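2024-01-09
By Nandi Gumede

Bulineck wants a second robot arm, and this time it wants the money before the questions. The returns and resale firm will put the purchase to its board in February, along with a plan to run 40 more hours of automated sorting a week at its Sibiya Road site.

The papers sent to staff last week are short on detail. They describe the first arm as "settling in well" and say a second would "double what we can do". They don't say what the first one does in an hour, or how often a person has to step in and help it. Both figures were promised when the first arm was approved.

Anathi Ndlovu, the operations manager, said the numbers were being put together and would be ready in time for the vote. She argued that a sorting arm cannot be judged as if it were a conveyor belt. "Every item is a new problem for it," she said. "A cup, a soft toy, a pair of socks. It gets better the more it sees, and one arm only sees so much."

The trials involve mixed household goods placed in a divided bin, with the arm picking them out.

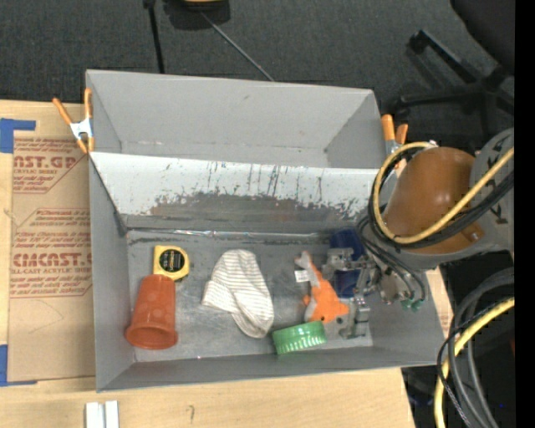 The arm at work in the divided bin, with a tape measure, a cup and a plush fish among the items.

Staff who pack by hand are less taken with it. Karabo Mabuza, who represents the packing team, said he had no quarrel with the machine but could not see the case for buying another one so soon. "If it's good, show us a normal day's returns going through it," he said. "Show us the wet cardboard and the tangled chargers."

He also asked what the quoted price leaves out. The plan lists the arm, a gripper and fitting. It has no line for spare parts, repairs or the working area around it. Mabuza said bins, clamps and cables may sound like small change, but somebody has to pay for them, and last year they came out of the packing team's own budget. Ndlovu did not dispute that, and said the new plan would be changed to give them a line of their own.

Training is another gap. The supplier, Surnon, is offering 96 hours of support in the first year. Bulineck would not say how much of the support bought with the first arm has been used up, or what an extra hour costs once it has gone.

Krishnamoorthy Hegde, who buys equipment for the rival firm Proria, said his company had looked at a similar set-up and put it off. Proria asked for a trial with 750 items picked from its own shelves, and was offered 77 chosen by the seller. "I could have sorted those over lunch," he said. He would want to see a year of records from one machine before signing for two, and would want to rent before buying.

Renting is not mentioned in the Bulineck papers. Godelieve Hendriks, who chairs the board, said she had asked for it to be added as an option, with a cost beside it. She would not say how she planned to vote.

Surnon's quote runs out at the end of February. Ndlovu said the board should not let it lapse. Hendriks said quotes can be renewed.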